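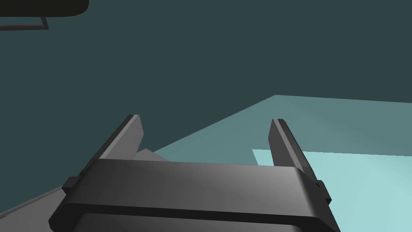

¿Por qué el portero puede tocar el balón con las manos y los otros jugadores no?

El reglamento del fútbol da este permiso solamente a un jugador de cada equipo, y solamente dentro de su propia área de penalti. Cuando el portero sale de esa área, tiene que jugar con los pies, el pecho o la cabeza, igual que sus compañeros.

Vamos a mirar esto con más calma. En el campo hay dos rectángulos grandes pintados con líneas blancas, uno delante de cada portería. Cada uno se llama área de penalti. Dentro de él hay otro rectángulo más pequeño, que se llama área de meta. Muchos niños piensan que el portero puede usar las manos solamente en el pequeño, pero puede usarlas en todo el grande. El pequeño sirve para otra cosa: desde allí se hace el saque de meta.

¿Y las líneas? Las líneas son parte del área. Si el balón está encima de la línea, el portero todavía lo puede coger. Lo que importa es dónde está el balón, no dónde están los pies del portero. Un portero puede tener los dos pies dentro y tocar el balón fuera, y entonces es falta.

¿Puede coger el balón siempre, si está dentro del área?

No siempre. Hay tres casos que se ven mucho en los partidos:

Un compañero le pasa el balón con el pie, queriendo. El portero no puede cogerlo con las manos. Si el compañero se lo pasa con la cabeza o con el pecho, sí puede.

Un compañero le saca de banda directamente a él. Tampoco puede cogerlo con las manos.

El portero ya tuvo el balón en las manos y lo dejó en el suelo para jugar. No puede cogerlo otra vez hasta que lo toque otro jugador.

En estos casos el árbitro da un tiro libre indirecto al otro equipo. Indirecto quiere decir que no se puede marcar gol con el primer toque: el balón tiene que tocar antes a otro jugador. El árbitro levanta el brazo para avisar, y lo deja levantado hasta que pasa esto.

¿Por qué existe la regla del pase con el pie?

Antes los defensas pasaban el balón atrás, el portero lo cogía, lo dejaba en el suelo, lo pasaba otra vez al defensa, y así muchos minutos. El equipo que ganaba hacía esto para gastar tiempo y el público se aburría mucho. En 1992 cambiaron la regla, y desde entonces los porteros tuvieron que aprender a jugar bien con los pies.

En la escuela de fútbol Gilia, la entrenadora Vibeke Toft empieza el entrenamiento de los porteros con 10 pases con el pie derecho y 10 con el pie izquierdo. Los guantes se quedan en la bolsa hasta que terminan. A algunos no les gusta nada el pie izquierdo, pero lo hacen.

¿Por qué el portero lleva una camiseta de otro color?

El árbitro tiene que saber muy rápido quién tocó el balón. En un córner hay muchos brazos juntos delante de la portería, y con un color distinto se ve mejor cuáles son los del portero.

Para probar en el patio

Marcad un área con cuatro mochilas. Una persona es portero y dos son sus defensas. Los defensas le pasan el balón unas veces con el pie y otras con la cabeza, sin avisar, y el portero tiene que decidir si usa las manos o no. Cada error es un punto para el otro equipo. Después de 10 pases, cambiad de portero.

Palabras de esta página

Saque de banda: se hace con las dos manos cuando el balón sale por un lado del campo.
Saque de meta: lo hace el equipo que defiende, cuando el balón sale por la línea de fondo y el último en tocarlo fue un jugador del otro equipo.

Texto: Marjatta Honkanen. Agosto de 2026.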